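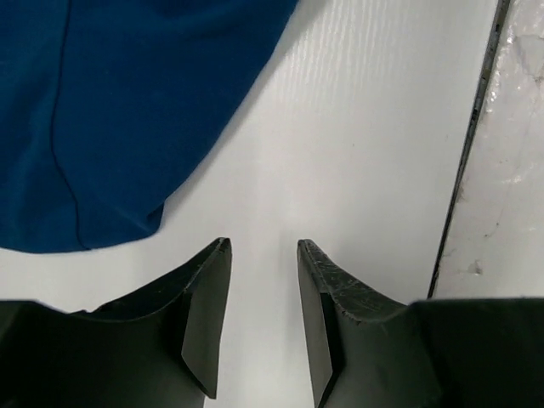
Salt by Weight: What the Percentage in a Sauerkraut Recipe Refers To

Most failed batches of sauerkraut trace back to the salt. The cabbage was salted by the spoonful, or the recipe gave a percentage without saying what it was a percentage of. Both problems go away with a kitchen scale and a short calculation.

Dry-salted kraut uses the weight of the trimmed, cored, shredded cabbage as its base. At 2 percent, a kilogram of shreds takes 20 grams of salt. Two kilograms take 40. The outer leaves and the core are not part of the figure unless they go into the jar.

Volume measures fail here because salt crystals pack differently. A tablespoon of fine sea salt can weigh nearly twice as much as a tablespoon of a flaky kosher salt. A recipe written with one and made with the other may land well under 1.5 percent, where soft kraut and surface yeast are common, or above 3 percent, where the ferment slows and the result is hard to eat in any quantity.

Brined vegetables

Whole cucumbers, carrot sticks and green beans do not release enough liquid to cover themselves, so they are packed in brine. The percentage now has two possible meanings, and recipe writers seldom say which one they use.

The first is salt as a share of the water. The second is salt as a share of everything in the jar, water and vegetables together. Over several days the salt moves into the vegetables until the two sides are close to even, so the second figure is the one that describes the finished pickle.

Take a jar holding 720 grams of water and 480 grams of carrots. A 3 percent brine on the water alone calls for 21.6 grams of salt. Spread over the full 1,200 grams, that comes to 1.8 percent. The same 3 percent taken on the total is 36 grams. Both jars would be labeled "3 percent" in somebody's notebook.

Pentti Hämäläinen runs the fermentation room at Wetstead, a small pickle producer in Bornton, and writes all of his batch sheets on the total weight. "I put the jar on the scale, zero it, add vegetables, add water, read the number," he said. "Then I multiply. The tight jars and the loose jars come out the same." Before he changed the sheets, in February two years ago, tightly packed carrot jars were coming out saltier or weaker than the sheet predicted depending on who had filled them.

Scales

A scale that reads in one-gram steps is adequate for batches of a kilogram or more. For a jar with 200 grams of vegetables the salt may be only 4 or 5 grams, and a one-gram step is then too coarse. Wetstead uses a Fivo bench scale for the vegetables and a separate pocket scale, reading in tenths, for salt and spices. Whatever the scale, check that its limit covers the jar as well as the contents.

Temperature and time

Salt level and temperature have to be read together. Kraut at 2 percent and 65 degrees Fahrenheit is usually pleasantly sour after three weeks. The last cabbage batch at Wetstead was moved to the cooler on day 13, after a warm spell had pushed the room well past 70. Cooler rooms give firmer texture. Wojcik, the older of the two cabbage varieties grown for the Bornton room, softens sooner than the other and is kept on the cool side for that reason.

Record the vegetable weight, the water weight, the salt weight and the base used. The percentage can be worked out again from those.

Shares: 40 | Comments: 13

Related
Why Cucumbers Go Hollow
Jar Weights and Headspace
Reading pH Strips in Cloudy Brine
Storing Kraut Through the Summer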